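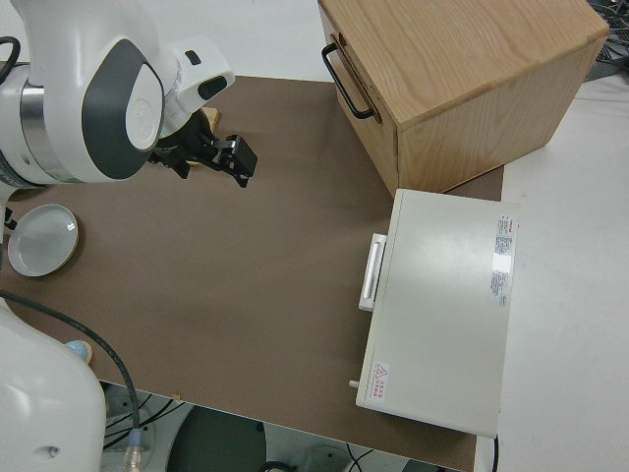
Arm and gripper over the brown table, handled wooden box at upper right, white appliance below it.

Finden tabletop arm kit — acceptance and safety checklist, with comments
Site: Olley, back bench
Inspected by: Indira Warrier
Second reader: Gebremedhin Abdella
Date: Sunday, July 11, 2021
Supplier contact: Driss Belkadi
Status: on trial, purchase not approved

Marks used: OK / FIX / NO / NOT TESTED. A comment goes with every mark except a plain OK.

1. Paperwork

1.1 Risk assessment supplied with kit — FIX
We got one. It was written for a bare table with an arm on it. Our table has a box with a metal handle, an appliance with its own handle, and a dish, and none of those are mentioned. Mr. Belkadi says the assessment "carries over." I would like to see that in writing with his name under it.

1.2 Manual matches the unit delivered — FIX
Pages on the gripper describe a suction cup. We were sent a parallel gripper with two fingers. A corrected section was promised in March and has not arrived.

1.3 Training record for each operator — OK

2. Mounting and table

2.1 Base bolts at stated torque — OK

2.2 Table does not rock with arm at full reach — FIX
Slight movement at the far corner. The sales sheet says "any sturdy surface." Sturdy needs a number.

2.3 Objects fully on the table — FIX
The wooden box overhangs on the right side. Move it in or clamp it. If the arm is going to pull on a handle, whatever the handle is attached to has to stay put.

3. Cables

3.1 Arm cable routed clear of moving joints — FIX
Cable crosses the left part of the table on a diagonal and runs down to the near edge. There is also a loop up by the arm. The installer's view is that there is enough slack. Slack is what gets snagged. Wants clips.

3.2 Floor cables tidied and covered — NO
Black cables in a tangle on the gray floor beside the round green base. This is a trip hazard and it is right where a person would stand to reach the table. Must be closed out before anybody runs the arm again.

3.3 Appliance cord clear of the work area — FIX
Thin cord hangs at the bottom right. Tie it back.

4. Stops and guarding

4.1 Emergency stop halts all motion — OK
Tried at slow and full speed.

4.2 Emergency stop reachable from both sides — NO
One button, one side. A second button is offered as an extra at $665. I don't think a stop button should be an extra, and I have told Mr. Belkadi so.

4.3 Arm halts on contact — NOT TESTED
The brochure calls this "human-safe." We had no force gauge on the day. The supplier offered to show us by putting his forearm in the way, which I declined. Test to be done with the gauge from Pisharody.

4.4 Restart needs a deliberate second action — OK

5. Gripper

5.1 Fingers free of cracks and chips — OK

5.2 Holds the part after loss of power — FIX
Held the small wooden block for 30 seconds and then let go. Fine for a block. Not fine for anything with an edge or any weight to it.

5.3 Pinch warning on or near gripper — FIX
None found on our walk-around. Add one.

5.4 Claimed life of finger pads — NOT TESTED
Sheet says 2,000 cycles. No test report attached, no word on what was being gripped. Treat as a sales figure.

6. Handle tasks

6.1 Warning labels on appliance left uncovered — OK
Red triangle sticker at the lower left corner is to stay uncovered. Same for the label with the small red logo.

6.2 Pull force limited in software — FIX
There is a limit, set at the factory to 100 percent. That is no limit. Gebremedhin has asked for the lowest setting that still does the job.

6.3 Repeatability of handle tasks — NOT TESTED
We were shown the supplier's own log, in which almost every attempt succeeded. I asked who decides what counts as an attempt and did not get a clear reply. We will run our own, with the box shifted between tries.

7. Comments from second reader (G. Abdella)

I agree with the marks except 2.2, which I would make a NO. I have seen a Bedent arm walk a table across a room over an afternoon, and it started with less play than this.

On 6.2, the supplier says a lower limit will make the arm "feel less capable." That may be so. I would still take it.

8. Actions

3.2 floor cables — Thirumalai Rai, before next run
2.3 box position — Thirumalai Rai, same time
1.1, 1.2, 4.2 — supplier, in writing
4.3 contact test — Indira Warrier, once gauge is here
2.2 table — open, see section 7

Power to the arm stays locked off until 3.2 and 4.2 are both closed. Key is with Indira.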